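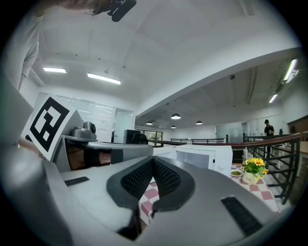

Roy Treloar

Roy Treloar is a bass player, songwriter and record producer, best known as a founding member of the rock group Zesel. He wrote or co-wrote most of the songs on the group's first four albums and sang lead on a small number of them, among them "Salt Road" and "The Lower Bell." After leaving Zesel he made three solo records for the Barell label and worked as a producer for younger groups.

Early life

Treloar was born in the harbor town of Bickerstaff, the second of four children. His mother taught piano at home and his father repaired engines for fishing boats. He received piano lessons from the age of six but stopped at eleven, and in later interviews he said that he could read music only slowly. His older brother owned a bass guitar with three strings, and Treloar learned on this instrument before he knew that a fourth string was missing. He has written in the notes to his second solo album that some of his early bass lines avoid the lowest notes for this reason.

At school he played in a dance band that performed at weddings and in the hall of the local rowing club. The band had a repertoire of 80 songs, most of them older than the players. Treloar left school without finishing the last year and worked in a paint warehouse, where he met the guitarist with whom he later started Zesel.

Career

Beginnings of Zesel

Zesel was formed when Treloar was 19. The first line-up had two guitars, bass and drums, and the lead singer also played one of the guitars. An organ player joined before the first recording. The name was taken from a word painted on the side of a barge in Bickerstaff harbor. The members never learned what it meant, and several explanations printed in the music press are not correct.

For the first two years the group played mostly in its own region. Its concerts were loud and rather long, and the songs were often joined together without a pause. A demo tape recorded in one night was sold at these concerts. It contains early versions of "Harbor Light Off" and "Nine Doors," both in a faster tempo than on the album. Copies of the tape are difficult to find, and the recordings have not been released again in full.

First albums

The debut album, Cold Ledger, was recorded in January in a studio above a furniture shop. The heating was turned off during takes, as its fan could be heard in the microphones. The label pressed 3,000 copies and these were sold before the summer. Reviews were mostly friendly to the rhythm section and less friendly to the lyrics, which were called heavy and sometimes hard to follow. Treloar later agreed with the second opinion. He rewrote two verses of "Nine Doors" for concert use and the group never returned to the older text.

The second album, Itar, is generally considered the most important record by the group. It was written during one winter in a rented house outside Bickerstaff, and it is the first album on which Treloar is credited as the main songwriter. The title is the name of the house. The songs are slower, and the bass is often placed in front of the guitars in the mix. "Salt Road" was released as the first single. The lead singer had lost his voice after a tour, so Treloar sang the demo himself, and the producer decided to keep this performance.

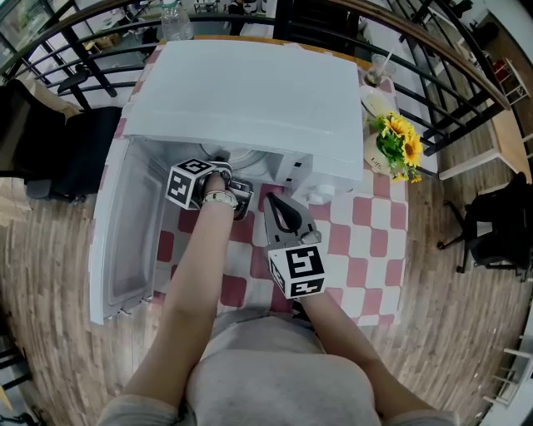 The single received wide radio play, and Zesel began to appear in larger halls outside its own country. Treloar did not enjoy singing in front of the audience. On the tour that followed, "Salt Road" was performed in the middle of the set, with the stage lights low, and he usually stood next to the drums and not at the front. The live version was extended with an organ part of several minutes. One such performance was used as the B-side of the next single, "Paper Captain."

The third album, Small Weather, was finished in a hurry between tours and sold fewer copies. Treloar has described it as half of a good record. Its closing track, "The Lower Bell," was not noticed much when it came out, but it became a regular last song at concerts and was recorded by a number of other artists, mainly in folk arrangements.

Later years with the group and departure

Disagreements about songwriting credit started during the work on the fourth album, Tenants. Until then, the group had divided the income from all songs equally, no matter who had written them. The drummer and the organ player wished to keep this arrangement. Treloar and the lead singer wanted a new agreement in which the writer received a larger part. A compromise was signed, but the working relations did not recover. Tenants was recorded with the members often in the studio at different hours, and the bass parts on three of its songs were played by the second guitarist.

Treloar left Zesel in the month after the album was released. The group continued with a hired bass player for one more tour and then stopped its activity. It came together again once, for a concert in Bickerstaff in support of the repair of the old theater. Treloar took part in this concert, but no new material was played. A recording of the evening was broadcast by local radio.

Solo work

After a period in which he did not perform, Treloar signed with Barell, at that time a small label with mainly instrumental music in its catalog. His first solo album, Rope Walk, has singing on only four tracks. The others are pieces for bass, organ and brass, and some of them had been planned for a film that was not completed. The album did not reach the charts. It was better received by critics than by the old Zesel audience, and a part of this audience left early at the first concerts.

The second album, Letters to the Pilot, went back to songs with verses and refrains. It includes "My Brother's Three Strings," which tells of the instrument from his childhood, and a new version of "The Lower Bell" in a lower key.

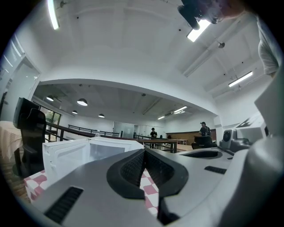 His voice had become deeper and rougher in these years, and the arrangements leave more room for it. The album was followed by a tour of small theaters, where he played with a trio and told short stories between the songs. A live album from this tour was prepared but then withdrawn by Treloar, who was not satisfied with the sound of the piano.

The third album, Evening Rates, was recorded almost alone. Treloar played bass, piano and acoustic guitar, and used a drummer on 2 tracks. The songs are short, and none of them has a guitar solo. It remains his last album of new material, although single songs have appeared on collections by the label.

Work as a producer

Treloar began to produce other artists while he was still a member of Zesel. His early productions have a dry sound with little echo, and he preferred to record the whole group in the same room. He is known to ask singers for no more than four takes. If none of the four was good enough, the song was put away and tried again on another day. Several musicians have said that this method was difficult for them at first but made them prepare better.

In his work for Barell he was responsible for the sound of several debut albums, and for a time he also listened to the tapes that were sent to the label by unknown groups. He left this position when the label moved its office to another city. He has continued to produce on request, mostly choirs and acoustic groups.

Musical style

Treloar plays with a pick on most of the recordings by Zesel and with the fingers on his solo albums. His lines tend to be melodic and to stay in the middle range of the instrument. He often repeats one figure while the chords above it change, a technique that can be heard clearly in "Salt Road" and in the second half of "Harbor Light Off." As a writer of lyrics he prefers the subjects of work, weather, harbors and family. Love songs are rare in his catalog. The influence of church music on his harmonies has been mentioned by critics, and Treloar connects it with the hymns his mother used in her piano lessons.

Personal life

Treloar lives near Bickerstaff. He is married and has two daughters, of whom the younger plays viola on Evening Rates. He has given few interviews since leaving Zesel and does not take part in documentaries about the group.

Discography

With Zesel
Cold Ledger
Itar
Small Weather
Tenants

Solo
Rope Walk
Letters to the Pilot
Evening Rates

Singles with lead vocal by Treloar
"Salt Road" (from Itar)
"The Lower Bell" (from Small Weather, released as a single only after the group had ended)
"My Brother's Three Strings" (from Letters to the Pilot)

See also
Zesel
Itar (album)
Barell discography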